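Search this site Enter keywords Go

FOR IMMEDIATE RELEASE
February 8, 2024

Takholm opens its cell planning service to small labs and shops

Hi, I'm Dimas Pillai, and I run planning at Takholm. They let me write this one myself, so it's going to sound a bit more like me than our usual releases.

Starting today, anybody thinking about buying a robot cell can come to us before they've talked to a single vendor. We call the service Fasent. You tell us what the job is, how much floor you've got and what you can spend, and we build the whole thing in simulation and hand you a budget you can take to your boss. We used to do this only for customers who were already buying equipment through us, and frankly I got tired of saying no to everyone else!

The thing I see over and over is people pricing the arm and stopping there. Then come the grippers, the mounting, the guarding, the electrical work, the training days — and the number they got approved in the spring doesn't look so good by August. In our pilot we worked with 26 sites, and the arms themselves came to roughly half of the final spend. Half! So the first page of every Fasent plan is the full list, with the boring stuff included.

The second page is the layout, and that's the part I could talk about all day. Take a two-arm bench cell with a round vessel in the middle and a tray next to it. On a quote, it's a few line items. Put it in a room with shelving along the wall and you start asking much better questions, like whether you need both arms in year one or whether a bigger table would save you a headache. 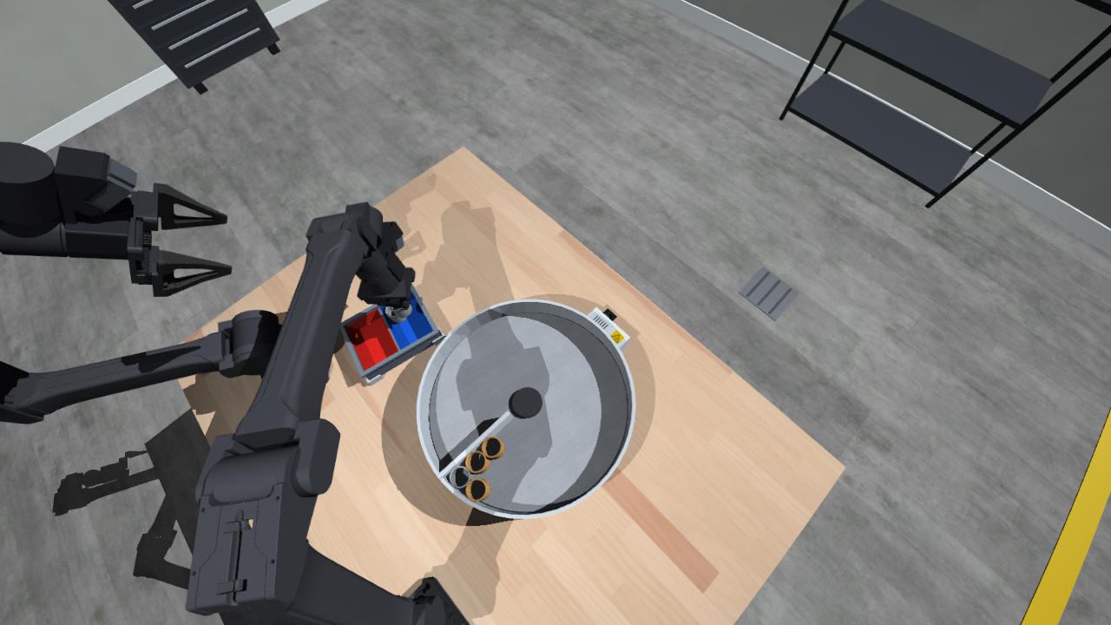

Simulated two-arm cell: one gripper over the red-and-blue tray, the other open and out past the side of the table.

We'll run a layout as many ways as you like inside the planning window. Move the table, swap the gripper, take an arm away, and the budget sheet changes along with it. Gunawan, our partner on the simulation side, keeps the equipment library current, and Divex handles the site surveys if you'd like somebody to come out and measure.

Standard plans take 90 days from first call to final budget. If you only need a rough figure for a grant or a board meeting, there's a short version without the site survey. We have room for 80 plans this year, and labs and shops with fewer than 100 employees get first pick of the dates through August.

You don't have to buy anything from us afterward. Take the plan to whoever you want, get three quotes, argue with all of them — it's your document.

To book a first call, get in touch with the Takholm planning desk and ask for Fasent. Press questions can come straight to me.

Contact: Dimas Pillai, Planning, Takholm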